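The Long Life of the Municipal Glasshouse

Public glasshouses were once a point of pride for towns of quite modest size. They were built to keep tender plants through the winter, to supply bedding for the parks and to give residents somewhere warm to sit between October and April. A good many were lost in the years when heating them became expensive. Those that remain are again the subject of serious attention, and the work now under way at Drustenum shows what their upkeep involves.

The Drustenum glasshouse has 43 bays, arranged in a long central range with a shorter wing at each end. The east wing has always been kept cool, for camellias and other plants that dislike a dry heat. The west wing holds the palms, the oldest of which now press against the upper vents and will have to be thinned before the roof is repaired. The central range is given over to seasonal display and to the fernery, a sunken area reached by a short flight of steps.
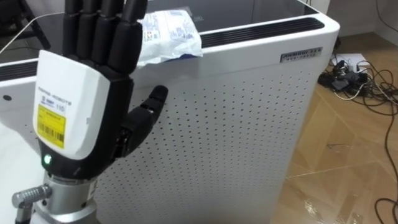 Repairs to such a building begin with the gutters. Water that cannot leave the roof finds its way into the timber, and from there into the brick footings, where frost does the rest. The survey at Drustenum found that 19 lengths of gutter had failed at the joint, in most cases under several layers of old paint. New sections are being cast to the original pattern. The downpipes, which were replaced at an earlier date with a narrower type, will be returned to their former width so that they can carry the heavier summer rain.

Glazing is the next matter. The original panes were small and overlapped like roof tiles, leaving narrow gaps through which damp air could escape. Later repairs used larger sheets sealed at the edges. These kept the heat in but encouraged mould among the ferns. The trust which manages the building has decided to return to overlapping panes in the fernery and to keep the larger sheets in the palm wing, where warmth matters more. A total of 500 panes will be cut for the first stage.

Heating has been the hardest question. The old boiler served the whole building at a single temperature – an arrangement that suited neither the camellias nor the palms. The new system, supplied by Hodžić, divides the range into separate zones, each with its own controls. The iron pipes beneath the floor gratings have been tested and most will stay in use. The gratings themselves have been lifted, cleaned and numbered, and will go back in the order in which they were found.

The plants have had to be moved while work proceeds. The ferns have been lodged at the Proseo nursery, which has a shaded house of suitable height, and smaller pots have been divided between several school greenhouses in the district. The palms cannot be moved. They will be wrapped in fleece and worked around, one bay at a time. 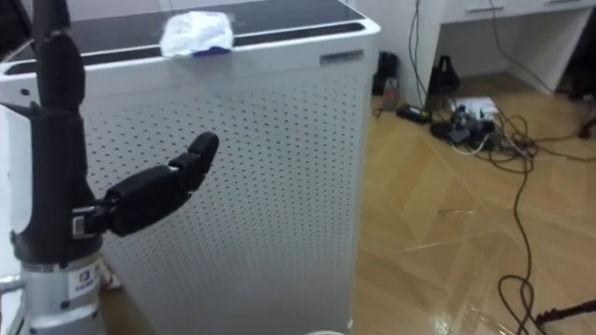 INIER, July

The glasshouse at Inier is a smaller building, reopened last summer after a closure of 39 months. Its managers chose to restore only the front range and to leave the rear houses as open walled beds, planted with hardy fruit. The decision was disputed at the time, for the rear houses had been known locally for their grapes. One vine was kept and trained against the south wall, and it has taken well to its new position.

Visitors enter by the old potting shed, where the benches have been retained and seedlings are sold on an honesty basis. Opening begins at 10 a.m., and the doors are closed earlier in winter to hold the heat. Entry is free. The running costs are met in part by the sale of plants and in part by hire of the front range for evening concerts, which are limited in number to protect the collection from draughts.

Staff from Drustenum have visited twice to study the blinds. At Inier these are made of thin wooden laths on cords, lowered by hand from the outside on bright days. They are slow to use and need fresh cord each spring, but they shade the plants evenly and allow air to pass. A trial set has been ordered for the camellia wing and will be fitted once the scaffolding there has been taken down.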